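Speaker notes: Beds, linen and the grippers, what changed for the housekeeping crew
Saturday session, 19 min incl. questions. Keep moving.

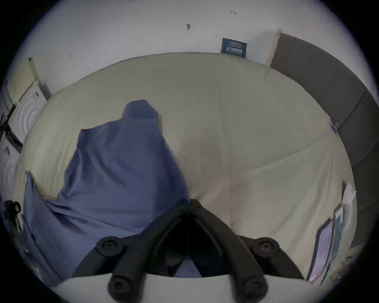

1. Open with the bed
Cream comforter, blue cover in a heap. Ask the room who has made one today. Hands up. Wait for it.
Point out: a heap of fabric is the hard part. No fixed shape, never lands the same way twice. Folding, smoothing, corners. People do it without looking.

2. Where we are
Mindthorpe, residential lodging, 686 beds. Grippers from Plotari, on trial since August. 2 floors only so far.
Say it early: the crew still makes most of the beds. Don't oversell.

3. What the job looked like before
Strip, bag, make, next room. Backs and wrists. Sick days went up every summer, managers shrugged.
(skip the history of the laundry contract, nobdy needs it)

4. What it looks like now
- Two people per floor work with a gripper in hand, showing the task over and over. Slower than just doing it!
- New words on the rota: "demo", "reset". Reset = mess the bed up again on purpose. Crew hated this at first. Some still do
- Fewer rooms per shift for those two, same pay. Took a fight to get that in writing
- The rest of the floor picks up extra rooms. This is the sore spot, do not skate over it

5. Skill
Crew know things that were never in the manual. Which way to shake a cover out. When to give up and start over. Now thats being recorded, so who gets credit? Brudell agreement puts a bonus on demo hours. Small. Read the clause aloud if time.

6. Questions we got from the floor
Will my hours be cut. Who sees the video. Can I say no.
Answers: not during the trial; the project team; yes, and people have.
After the trial - we don't know. Say so.

7. Ask
Get staff in the room before the kit is ordered. Sydorenko checklist is on the back table, take one.

Water. Then questions.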